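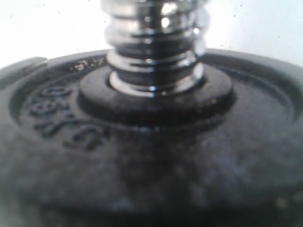

One reviewer of the pilot objected that clearing the thumbnail cache should never be offered as a privacy control at all, as the files themselves stay on the disk and most users who press the button believe otherwise. We agree with the first half of the objection. The control was kept in the study because it ships in both file managers under test, Gukdale and Fandumik, and because its cost to the user had not been measured.

4.2 Effect of cache clearing on folder browsing

Both file managers store a reduced copy of each picture the first time its folder is opened in icon view. Gukdale keeps the copies in one database per user account. Fandumik keeps a hidden file in each folder. In both programs the clear command removes the copies and leaves the originals untouched, and the copies are built again on the next visit. Fandumik skips folders on removable drives unless the user checks a second box, which is placed on a different tab from the clear button.

The test folder held 1,570 items, of which 1,328 were pictures and the rest text files and spreadsheets. Each run began with a restart of the machine. The folder was opened, scrolled to the end, and closed; the cache was then cleared and the same steps were repeated. Scrolling was driven by the Tamayo input script so that speed did not vary between runs. We made 5 runs per program and report the median.

With Gukdale, nearly 412 icons were still blank when the script reached the end of the folder after a clear. None were blank on the runs with a full cache. Fandumik showed a different pattern: it builds icons only for the rows in view and drops the request once a row has scrolled past, so few blanks were visible at the end, but any return to the top of the folder started the work over.
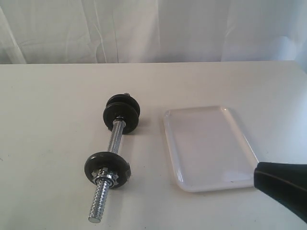 Blank icons matter most when file names carry no meaning. Pictures copied from a camera or a phone are usually named by a counter, and sorting by date gives little help when many were saved within the same minute. For such files the small copy is the only cue in the folder window. Figure 3 would be easy to pick out by its icon alone, as the black plates stand out against the white tabletop even at the smallest icon size, while a page of scanned text at that size is a gray block. Users who clear the cache therefore lose more in picture folders than in document folders, and neither program says so in its dialog.

A partial clear would avoid most of this cost. The Plollier extension for Gukdale already allows the user to remove the stored copies for one folder — or for files that no longer exist — and to leave the others in place. We did not time the extension, as its current release does not run with the Tamayo script. The per-folder files used by Fandumik would make the same option simple to add, although the program offers no menu entry for it at present.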